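Home | Sites | Checklists | Contact
Shares 3 | Comments 40

Staff kitchen automation check, Vemora site
August 25, 2018. Checked by Hadi Chamoun

1. Emergency stop within reach of the person on dishes.
Yes, if you're tall. Lower it.

2. Walkway clear to 75 cm.
Pass.

3. Staff hours.
Dritov promised the arm would free up the morning shift. The shift was cut in June and the wiping down went to whoever is left. Not a pass.

4. Training signed off.
One sheet, no signatures. A video is not training.

5. Bench layout, arm carrying cookware.
Bread and a pump bottle share the bench with the coffee maker, and a metal bowl with a long handle is carried over the same surface. Set a keep-clear zone and mark it.
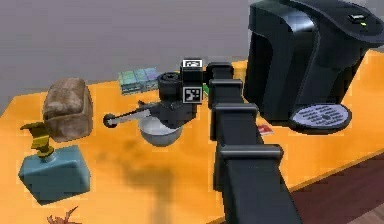
6. Service log.
Supplier claims 3,000 cycles between faults. I'd like to see the log before I believe it. Open.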